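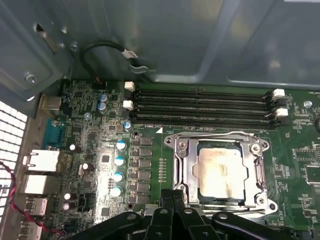 **Old desktop won't keep time. Worth fixing?**

Posted by sandstead_su, August 16, 2021

I was given a used desktop in January and it ran fine until last month. Now every time I unplug it, the clock goes back to the wrong year and I get a message at startup asking me to press a key. After that it boots normally. Web pages complain about certificates until I set the date by hand.

It has 2 GB of memory and I only use it for letters and a household budget. I would like to keep it going if the fix is cheap. I have never replaced anything inside a computer.

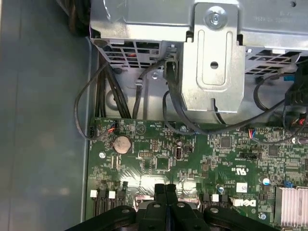 *Inside the tower, drive cage at the top.*

---

**lavano1206**

Your clock battery is dead. It's a flat coin cell on the motherboard, most often a CR2032, but read the number on yours before you buy one.

1. Shut down and pull the power cord.
2. Hold the power button in for a few seconds.
3. Open the case and touch bare metal on the chassis.
4. Push the clip at the side of the battery and it should pop up.
5. Put the new one in with the plus sign facing you.

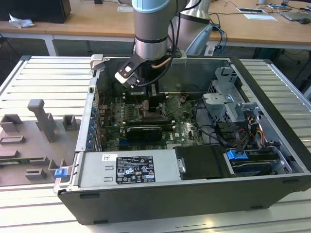 Close it up, plug it in and go into setup on the first boot. Set the date and time, then check that the boot drive is still listed first. Save and exit. The whole job took me six minutes on mine — most of that was finding a screwdriver.

---

**Vornex Fan**

just leave it plugged in, mine's been like that for years

---

**quietkeys_1024**

Leaving it plugged in works until the power goes out. Change the battery.

Write down your setup settings before you start, especially the drive mode. Mine went back to the default and Windows wouldn't load until I switched it. Leave the processor alone, you don't need to touch it for this.
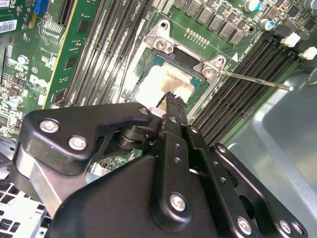
*Processor in its socket on a Dell board.*

If the clock still resets with a new battery, check that the cell is seated flat.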